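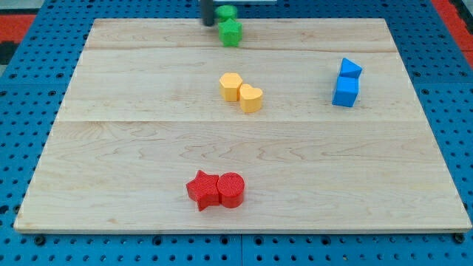
Week 4: Sorting tasks, and what we think they measure

Most textbooks still tell you that a sorting task shows how a person "naturally" groups things. I would be careful with that word. Hand someone a mix of small plastic shapes and ask for groups, and the result depends heavily on what you gave them. The green star stands by the green cylinder, and the yellow heart touches the yellow hexagon. A reader of Aubert would call this sorting by color and stop there. But no two of those four have the same form, so a sort by shape was hardly on offer among them.

Timothée Aubert (course reader, section 7) claims that color comes first and shape later. Maybe. His materials were bright and his instructions vague – "put together what goes together" – and he reports only the final layout, never the order of moves.

For the seminar:
Read Aubert, section 7, and the reply by Le Goff.
Design a set in which color and shape compete fairly.
Write down what result would change your mind. If you can't think of one, start over.

The Drarnby scoring sheet is optional. I don't find it very useful.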